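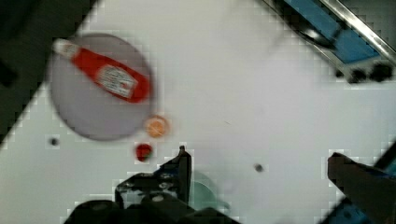 Cutness table line

The Cutness line is a semi-automated food sorting and plating station used at the Wanico meal packing plant in Muli. Built by Dritus, a small equipment firm. Runs on robot arms with two-finger grippers, a wrist camera on each, and a handful of people per shift. Plant staff mostly call it "the tables".

Background

Wanico packs trays and party plates for schools, offices and hotels. Until the line came in, all plating was done by hand along one long bench. Fruit, bread, sauce bottles, cutlery packs. Standing work, ten-hour shifts in the busy months, a lot of reaching. Sore wrists and shoulders were the most common complaint in the plant's own injury book.

A first trial with two arms started in August and was stopped after 9 days. The grippers crushed soft fruit and the software lost track of anything lying on its side. Dritus swapped the finger pads, slowed the closing speed and came back. The line was signed off for regular use on October 16, 2020, with 10 arms.

How it works

Each arm stands at its own white table. A worker sets out plates and loose items, the arm picks them up one by one and places them on the plate or moves them to the next spot. The wrist camera looks straight down past the fingers, so the arm sees what it is about to grab, but not much else. Picks it isn't sure of are skipped and flagged with a light.

Squeeze bottles, small fruit and flat plates each have thier own grip setting. Bottles are taken across the body. Strawberries get the lightest setting, citrus slices one step up. Plates are gripped by the rim – the hardest of the three, according to the setup notes, and still often done by hand.

On a good shift the line finishes 2000 plates. Hand plating is kept for small orders and for anything with cream.

Jobs and shifts

Plating staff before the change: 36. No layoffs were made in the first year, though people who left were not replaced. Those who stayed were split between three new roles:

Loader – sets out items, clears skipped picks, wipes down.
Checker – looks over finished plates before wrapping.
Table lead – handles several arms, resets faults, keeps the pick log.

Table leads get a pay bump and a two-week course. Loaders and checkers do not, and this has been the main point of argument. Nyokabi Okoth, shift representative at the time, asked for one pay grade for all three roles, on the grounds that loaders do most of the fault clearing anyway. The company agreed to rotate roles weekly but kept the grades.

Pace is the other issue. With hand plating the bench set its own speed, more or less, and people talked. On the tables a loader works alone, facing the arm, and has to keep up with it. Short breaks were added after complaints. Wrist pain reports went down. Reports of eye strain and boredom went up, mostly from checkers.

Kanini Langat, who moved from the bench to table lead, wrote in the staff newsletter that she would not go back, but missed the noise. She also noted that new hires learn the tables in days and never learn to plate a full tray by hand, so when the line is down only the older staff can cover.

Safety

Arms stop when the table edge is crossed by a hand. Early on the stop was to sensitive and sleeves set it off all day. It was retuned, and loaders now wear short cuffs. Fingers and pads are washed between food types and at end of shift.

Later changes

A second layout, with two tables facing each other, was tested so that loaders could work in pairs. Slower, but liked. Kept on the morning shift only. Plans to automate the checking step were put on hold.

See also

Hand plating
Job rotation
Wrist cameras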